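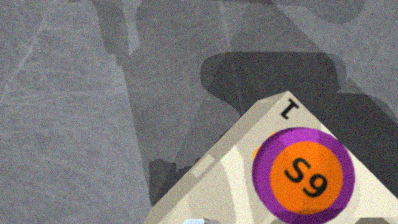 What was Multton? A hand-edited web directory that listed strange, eerie and pointless websites, one short entry per site.

**Multton** was founded by Bronwyn Hinds as a page of links on her personal site and later moved to its own address. Entries were filed under four headings: Eerie, Useless, Abandoned and Unexplained. Each entry gave a title, a link and a comment of no more than 19 words. Readers could suggest sites by email, but only editors could add them.

## Random link

The best-known feature was a button that sent the reader to a listed site without showing its name first. Sites with sudden loud sound were left out of the random pool — they stayed in the main list, marked with an asterisk. A similar button was later added to Inby, a rival directory edited by Réka Hegyi.
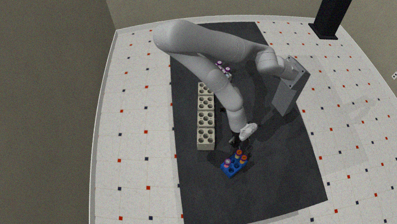
*Entry written by Veronika Balogh; revised by Mireille Karam*

## Size and decline

At its largest, Multton held 1,171 entries. Dead links were checked by hand every November, and a site that failed to load on three tries was moved to Abandoned with its old comment kept. This section grew faster than the others and in time took up most of the directory.

New entries stopped when the mail form broke and was not repaired. The pages stayed online as plain files, without the random button. A partial copy, prepared by Raymonde Leclerc, keeps the comments but drops the links.

## See also

- Inby
- Web directory
- Webring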